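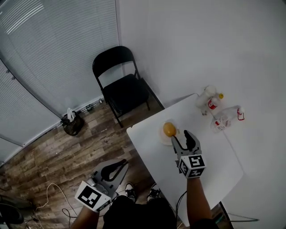 Figure 3.1. White table set out from a corner, with folding chair, closed blinds and loose cables on the floor.

Chapter 3
The Single-Table Room

Terms introduced in this chapter: work surface, approach side, dead corner, floor line, glare band, parked item, set-down zone.

3.1 Scope

Chapter 2 treated rooms in which several people work at fixed stations. The present chapter deals with a smaller case, the room arranged for work at a single table. Such rooms are found in offices, schools, clinics and training centers. They are seldom designed for the purpose. In most cases a room intended for meetings or storage receives a table, a chair and some supplies, and the layout follows from the order in which those items came through the door.

The methods given here apply to a table used for light handling: sorting, placing, pouring, packing, and similar tasks with objects that can be lifted in one hand. Heavy benches and tables with built-in services are covered in Chapter 7.

On completing the chapter the reader should be able to draw a plan of a single-table room, mark its approach side and dead corners, record the position of every item on the floor and on the work surface, and propose a revised layout with the same furniture.

3.2 The table and its wall

A table may stand free, meet a wall along one long side, or meet a wall at one end. Each position has a cost. The free table can be approached from all sides but takes the most floor. The table with a long side to the wall takes the least floor and loses half of its reach. The table with its end against the wall, as in Figure 3.1, is a compromise: both long sides stay open, and the far end becomes a natural place for containers that are not in immediate use. Bottles in particular tend to collect there.

The approach side is the side from which the work is done. It is marked on the plan with a short arrow. Where two people share the table there may be two approach sides, and the plan should show both even if one is used only now and then.

A dead corner is any corner of the room that cannot be reached without moving an item of furniture or stepping over something. A folding chair placed in a corner does not by itself make the corner dead. A folding chair with a waste bag beside it and a cable in front of it usually does. 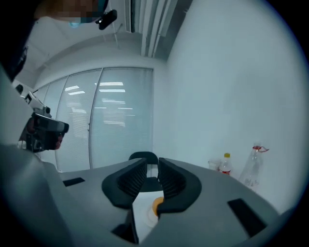
Section 3.3 - page last changed in May

3.3 Blinds, glass and light

Horizontal blinds serve two functions in a room of this type. Over an outside window they control daylight on the work surface. Over a glass partition they screen the room from its neighbors. The two should be recorded separately, even where the slats look alike, and the plan should state whether each set is open or closed at the time of the survey.

Glass also returns the light of ceiling fixtures. The reflections appear as bright bars, called glare bands, and their position changes with the position of the viewer. The surveyor should stand (or sit, if the work is done seated) at the approach side and mark on the plan each glare band visible from that point. A matte table top gives little trouble. A glossy object on it can still show a highlight, and smooth-skinned fruit is a convenient test object for this reason: place one on a plate at the center of the work surface and note where the bright spot falls.

Closed blinds do not remove daylight. Some light passes between the slats, most often near the top of the window, and it will move during the day. Surveys should be repeated at least once, in the morning and again at 3 p.m. or later.

3.4 The floor line

The floor line is the strip of floor that runs along the baseboard. It attracts small items: adapters, short cords, packaging, bags of waste. None of these is large, and most are left off a first plan. They should be included. An item on the floor line is recorded as parked if it has no assigned place and as stored if it has one. A trash bag standing on the floor is parked. A bin with a marked position is stored, whatever its contents.

Cables that leave the floor line and cross open floor are drawn in full, with their loops. A straight line between the two ends is not acceptable, as the loop is the part that catches a foot or a chair leg.

Worked case. The survey room at Isthorpe has one wall 3750 mm long and a table 2000 mm long. With the table's end against the adjoining wall and its long side parallel to the measured wall, the remaining length is 1750 mm. A folding chair, opened and facing the table, must fit within that remainder together with a clear path to the door. Vendula Matoušek drew the first plan with the chair folded. The plan showed a clear path, and the room did not have one.

3.5 Objects on the work surface

The set-down zone is the part of the table where an object can be placed without looking for space. Its size depends less on the table than on the shape of what already stands there. Low, flat items such as plates take up area but can be seen over. Tall items with a narrow base, chiefly bottles, take up little area and hide whatever is behind them. A cube or small box falls between the two.

Tall items should therefore stand at the far end or on the side away from the approach. Labels are turned toward the person working. A slim bottle placed directly behind a wider one is recorded as hidden, even when its neck shows above.

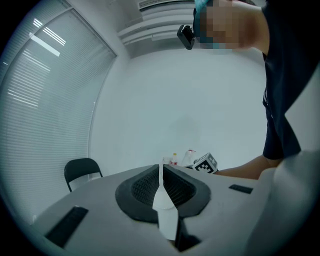

Bláthnaid Fitzgerald: I have used 3.5 with evening groups in Gallirton and the rule about tall items works until someone is left-handed. Then the far end is fine but "the side away from the approach" puts the bottles under the wrong elbow. Could the next revision ask for the working hand to be noted on the plan, next to the arrow?

Response from the authors: Accepted. Add an L or R beside the approach arrow. Exercise 3.2 has been reworded to match, and Hamidreza Fallahi has supplied a left-handed version of the Isthorpe plan for the instructor's folder.

3.6 Before the first exercise

Choose a room with a single table. Do not tidy it. Draw the walls, the openings and the table first, then the chair, then the floor line, and leave the work surface until last. Write the state of the blinds in the upper left corner of the sheet. The completed plan is needed again in Section 3.7, where the parked items are moved one at a time.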